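Stisar Felt Pads for Game Pieces

Sheet of 43 pads, self-adhesive, green or gray

I started selling these because I got tired of scratching my own stuff. I play most evenings after dinner, usually on whatever surface is free, and I had a set with bare bottoms that squeaked every time I slid a rook. So I glued on craft felt. It peeled off in a month. I tried thicker felt, and then my bishops wobbled. By then I was a little obsessed, I admit, and that's how I ended up on the phone with Stisar asking how small they could cut a circle.

Pretty small! You get two sizes on each sheet, a bigger one for kings, queens and rooks and a smaller one for pawns. The extras are for when you stick one on crooked, and you will (I still do).

What I like about them

The felt is thin and dense, so the piece sits flat and doesn't rock. It slides without that scraping noise, which my family appreciates more than I do. The glue grabs well on wood and plastic. On metal pieces I'd rub the bottom down with a little alcohol first and let it dry before you stick anything on.

They're good for more than chess, too. I've put them under checkers, under a domino tray, and under the feet of a little desk lamp that used to skate around – that one wasn't in the plan, but it works great.

How to put them on

Clean off any old felt and glue. A plastic scraper does it, or an old gift card. Peel the pad, hold the piece upside down, and set the pad in the middle before you press. Then press hard with your thumb and leave the pieces standing overnight. I know you want to play right away. Leave them anyway.

If your pieces have a hollow bottom, fill it or cover it with a disc of thin card first. The pad needs something to hold on to.

Which color?

Green is the classic and it's what I use. Gray hides dirt better, so if your set lives in a backpack, go gray. The felt and glue are the same either way.

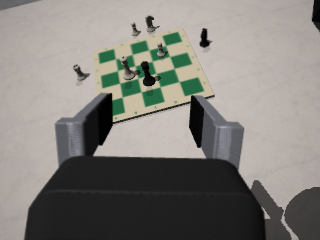
Kaja Butkienė wrote in to say that she'd padded her travel set as well as her big one, and that the small pads were still a hair too wide for her tiniest pawns. She trimmed them with nail scissors after sticking them down and was happy with how they came out, though she'd love a third size. I've passed that on to Stisar. No promises, but I'd buy it myself.

Ordering

The item number is 455. One sheet does a full chess set with some left over. Clubs can get the bulk roll of 200 pads, small or large, and if you need both sizes on one roll, drop me a note before you order and I'll ask. Sheets go out in a flat envelope with Skomport, and rolls go in a box. The envelope fits through a normal mail slot, so you don't have to be home for it.

Unopened sheets can come back any time in the first month. If the glue lets go on you, send me a picture of the bottom of the piece and I'll mail you a new sheet.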